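Can a loaned player be registered before the new sporting director signs?
Posted in Club Administration, Thursday 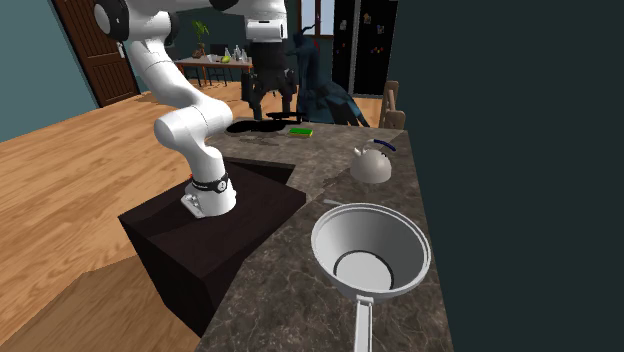

I am helping with the paperwork at Narkness, a semi-professional football club. Our sporting director left in January and the new one is not yet confirmed. We want to take a defender on loan from Lastlow, and their club is ready. The league form has a box for "authorised signatory", and the old name is still in the system. Can the club secretary sign instead, or must we wait? The squad list closes in 19 days.

latico_left_back
Just sign it, they never look at it. We did 3 loans like this.

Wickramasinghe
Please do not follow the answer before mine. In my league the secretary may sign, but only if the club has sent a change of signatory letter first. We forgot this letter once. The loan was refused and we paid a fine of 300, and the player sat in the stand for two matches.

Write to the registrations desk and ask for their letter template. Put the club number on each page. For us the reply took four working days, so I would send it this week. Your league may have a different rule, look in the section on officers in the handbook.

oldterrace41
Same as Wickramasinghe says. Also check that the loan agreement has the end date written, ours came back without it.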